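Ovau manipulation group – project meeting minutes
Project: Nilurcombe (learning bimanual tasks from handheld gripper demonstrations)

Present: Yesenia Ochoa (chair), Kartini Liew, Witold Szulc, Heriberto Tapia
Apologies: Elínborg Ravn
Minutes: W. Szulc

1. Minutes of the previous meeting

Accepted with one correction. Under item 4, "gripper width" should read "commanded gripper width". The measured width is logged separately and the two should not be mixed in the training files.

2. Results on the bag-lining task

KL reported the first full comparison between the two policy variants. Both were trained on the same 700 demonstrations. Variant A predicts the pose of each gripper in the head camera coordinates. Variant B predicts the left gripper in head camera coordinates and the right gripper relative to the left.

Each variant was run 20 times on the Pidus arms with the same bin and a new bag every time. A run counts as a success if the bag rim is over the bin rim all the way round when both grippers release. Variant A succeeded in 9 runs and variant B in 14. Most of the variant A failures came in the last stage, when the two hands pull apart to stretch the opening. The distance between the hands drifted, and the bag either went slack or slipped out of one gripper.

HT asked whether the difference could come from the start positions. KL answered that the start positions were drawn once and reused for both variants. YO noted that 20 runs is a small number for a gap of five and asked that it be described as preliminary until the second set is in. Agreed.

3. Demonstration data

HT has gone through the bag-lining recordings with the new viewer. Demonstrators work seated, with the bin on the floor in front of them and one gripper in each hand. The marker cube on each gripper gives its pose in the head view. Glossy black plastic does not disturb detection of the cubes as such. Losses occur when a cube turns edge-on to the camera or when a fold of the bag rises in front of it.

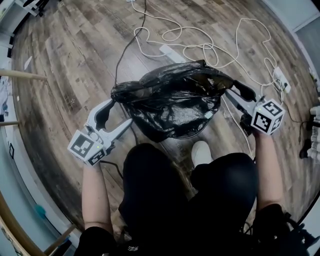
4. Tracking dropouts

WS presented figures on dropouts. Of the 700 demonstrations, 22 have a gap in one cube long enough that interpolation is not safe. The gaps are concentrated in the stage where the bag is pulled down over the rim and the wrists rotate inward.

Options discussed:
– Discard the 22 recordings. Simple, but it removes the strongest wrist rotations, and the policy is already weak there.
– Keep them and mask the loss for the missing frames. KL prefers this. The change to the loader is small.
– Add a second fixed camera. YO is against it for this round, as it would make the older data a separate set.

Decision: mask the missing frames, retrain variant B, and compare with the current result. The discarded version will be trained as well if the cluster queue allows it.

5. Varied surroundings

ER sent a written comment before the meeting. She asks whether recordings made with cables, furniture and other items in view should be kept in the main set or held back for testing. HT's position is that they belong in training, with a fixed share held back. KL agreed but wants the split made by location, so that one room never appears on both sides. Agreed as proposed by KL.

The target for the whole set remains 2,000 demonstrations across all tasks. No change to the schedule for November.

6. Comparison with the Cuevas baseline

Postponed. The baseline code expects a single arm, and WS has not finished the adapter. WS pointed out that running it once per arm would be unfair to the baseline, as neither copy would receive the other arm's state.

7. Actions

KL – masked loss in the loader, retrain variant B, second set of 20 runs for both variants.
HT – split by location, list of rooms to ER for checking.
WS – two-arm adapter for the baseline; send the dropout list with frame ranges to KL.
YO – revise the results paragraph in the draft and mark the numbers as preliminary.

8. Other business

HT asked for file names to include the demonstrator code. Accepted for new recordings. Old files will not be renamed.

Meeting closed at 11:40.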